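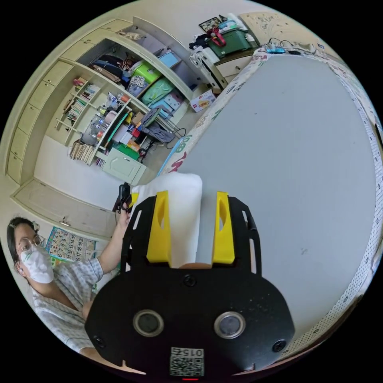
Masked up, hair clipped back, glasses on.

Nidava food waste digester: progress report to the Turcotte fund, April

We have gas! The small digester at Nidava has been feeding the kitchen boiler since the second week of the month, and the flame is steady enough that the cooks have stopped asking when it will start. Thank you for holding on with us through a slow winter.

Feeding
The tank took in 988 kg of food scraps this period, against 900 kg in the plan. Most of it came from the Rekdale canteen, which now sorts its peelings and plate waste into separate bins. That has been a huge help (fewer forks in the grinder, for one thing). Bread is still a headache. It swells, floats and forms a crust on top, so Pankaj Saxena has started soaking it overnight before it goes in.

Gas
We metered 243 cubic meters over the period. The line climbs nicely apart from one dip, when we fed too much fruit in one go and the tank turned sour. Pankaj cut the feed for a few days, added lime and brought it back without having to empty anything. We now check acidity every morning at 8 and write it on the board by the door.

Equipment
The Storken grinder arrived late but is in and running. Two valves on the outlet pipe leaked and were swapped under warranty. The second gas bag is still on order, and until it comes we burn off some gas on weekends when the kitchen is closed. We would love to stop doing that!

Digestate
The liquid left over goes to the growers on the east side, who have asked for more than we can make. Lab results for the first batch are due on a Wednesday, and Poonam Bhardwaj will send them to you the same day.

Money
Spending is within budget on every line except pipework, where the two extra shutoffs pushed us slightly over. We propose to cover this from the travel line, most of which is unspent. Please let Poonam know if you are happy with that.

Next period
Fit the second gas bag, insulate the north wall of the tank, and begin taking scraps from the school kitchen.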